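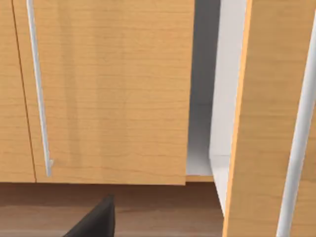

The shared workshop in Lougher has been trying to teach a robot arm to open kitchen cabinets since January. Most of the trying happens in a simulator, on a secondhand desktop computer beside the drill press. The project is called Tundale, and its builders talk about it with a confidence I haven't managed to catch.

Their pitch is simple. Practice on virtual doors costs nothing, so the software gets 2,000 attempts at a slim bar handle before the real arm gets one. Fine. But virtual hinges don't sag, and no virtual cabinet has ever been hung by my brother-in-law.

The physical arm is a kit from Prolleo with 6 joints and a two-fingered gripper. It lives at the back of the shop, facing a cabinet salvaged from a kitchen in Restholm. On the evening I visited it made four tries at the left-hand door. It missed the handle twice, pinched it once and let go, and then got the door open a hand's width – slowly, with a noise like a coffee grinder.

Everyone clapped. I asked what the thing would do with a door that was already open, and was told that was on the list. The list is taped to the wall and has 104 items on it. Fetching a cup is near the bottom, below a new power supply and somebody's note about the fan.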